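Robot club, November

I joined the Jomcombe evening robotics class because I wanted to build something with lasers. We are now eight weeks in and I can tell you a great deal about vegetables.

The task for this term is sorting. Each pair gets a table, a set of plastic food and a clear tub, and has to teach a pair of arms to put the right things in it. Our program is called Dernus. Kenji Brannigan, my partner, named it, and also wrote the bits that work.

The rules ask for 200 practice runs before the assessment. We have done 47, and I'd call 29 of them respectable. The rest I would rather not discuss in front of the other pairs.

Strawberries are fine. Aubergines are slippery little beggars, and the potato is simply too fat for the way I set the grip, a point Kenji has raised more than once. 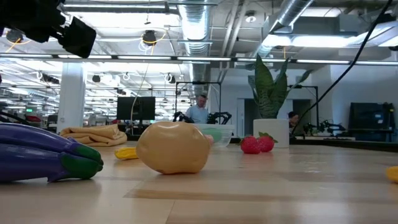
So next session I'm redoing the grip from scratch, starting with the potato and working down in size. Kenji wants to do the lemon first, for morale. We've agreed to argue about it over chips beforehand.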